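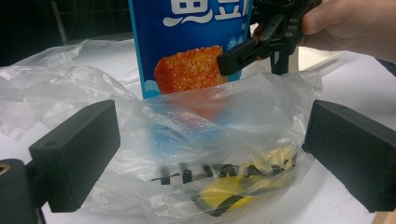 Florkitz Brings Its Emeo Foot and Ankle System to Surgical Teams in Moulin

Home Products For Surgeons Newsroom Careers Contact

Last updated: December

CUROW — Florkitz, a maker of implants and instruments for foot and ankle surgery, is very pleased to announce that its Emeo system is now available to hospitals and outpatient surgery centers in Moulin, following its first full year of use in the company's home city of Curow. Emeo brings together the plates, screws, drill guides and single-use instruments that a surgeon needs for the most common fusion and bunion procedures, all of it packed for one patient and one operation, and all of it ready to open when the team is ready to begin.

For those of us who have been with the project since it was a cardboard box of prototypes on a shelf in Curow, this is a happy day, and we hope our readers will forgive us for going on about it a little.

Foot and ankle surgery is a field of small parts. A single fusion may call for two or three screws out of a set that holds many dozens, and every one of those screws, used or not, has traditionally gone back through washing, inspection and sterilization before the next case. When we began talking with operating room teams about what made their days long, the answer was seldom the surgery itself. It was the time spent in the hallway waiting for a set to come back, or the moment when a lid came off and the one driver that everybody wanted was missing from its slot. We heard that story so often, and from people in so many different jobs, that we stopped treating it as a complaint and started treating it as the thing we ought to be working on.

Emeo was used in 2,392 procedures in Curow during its first year. The surgical teams there were generous with their opinions — sometimes very generous! — and the system that now goes to Moulin has changed a good deal as a result. The color bands on the drill bits are wider. The depth gauge has a longer handle and a scale that can be read by either hand. The smallest plate, which was left out of the original line because we believed it would rarely be needed, is now a standard part of the forefoot kit, and we are grateful to the people who kept asking for it until we listened.

What Comes in the System

Emeo is offered as three kits: one for the forefoot, one for the midfoot and one for the ankle. Each kit is built around a family of low-profile titanium plates that are shaped to follow the bone, so that a surgeon has less bending to do at the table. Screws come in locking and non-locking versions and share a single driver size across all three kits, a small matter on paper and a very welcome one late in a busy morning. Plates are sold separately for the left and right foot, and a trial plate in a bright color comes with each one so that the fit can be checked before the implant itself is opened.
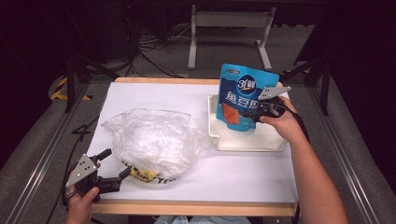 Packaging took up more of our time than any other part of the project, and we are proud of where it ended up. Every Emeo implant comes in its own sterile pouch, and every pouch carries the name of the part in large, plain letters, with the size and the side of the body directly underneath. Grocery shoppers have enjoyed this sort of thing for years. A blue stand-up pouch of fish tofu, upright in a shallow white tray with its name in big white characters, tells you what it is before you ever have it in your hand, and we saw no good reason why a bone plate should be any harder to pick out from its neighbors. The full product details, including lot number and expiration date, are printed on the back of the Emeo pouch along with peel-off labels for the patient's chart.

Inside the outer carton, the pouches are arranged in the order in which most surgeons ask for them. A simple picture card on the underside of the lid shows where everything goes. Teams that prefer a different order are welcome to tell us so, and our customer service group in Curow can supply cartons arranged to a hospital's own preference once an account has been set up.

Training and Support in Moulin

We know that a new system is only as welcome as the help that comes with it. Florkitz has opened a training room in Moulin where surgeons, surgical technologists, nurses and supply staff can handle the instruments, practice on model bones and ask as many questions as they like. Sessions are held in small groups and are offered in the early morning as well as in the evening, as we have learned that the middle of the day belongs to patients. A session lasts two hours, coffee included, and there is no charge to attend.

So far 571 members of surgical and supply teams have completed Emeo training, all of them in Curow, and many have come back for a second session when a new colleague joined them. The Moulin room will follow the same program, with one addition: a short class for supply managers on ordering, shelf storage and the handling of short-dated stock.

To make sure that the first hospitals in Moulin do not have to wait, Florkitz has placed 2,000 kits in a local warehouse ahead of the launch. Orders received by 2 p.m. will leave the warehouse the same afternoon. A case support line is open whenever surgery is scheduled, and calls are answered by people who have worked in an operating room themselves.

Emeo is intended for use by trained surgeons in adult patients. As with any implant, there are risks, including infection, loosening or breakage of the implant and delayed healing of the bone, and the system is not suitable for everyone. Patients who would like to know whether it may be right for them should speak with their own surgeon. The complete instructions for use are packed in every carton and may also be requested from our office.

About Florkitz

Florkitz designs and makes implants and instruments for surgery of the foot and ankle. The company is based in Curow, where its engineering, manufacturing and customer service teams all work under one roof, and it now has a second location in Moulin. Hospitals and surgery centers wishing to arrange a visit, reserve a place in a training session or open an account are warmly invited to get in touch through the Contact page. Members of the press may use the same page and should choose "Newsroom" from the menu.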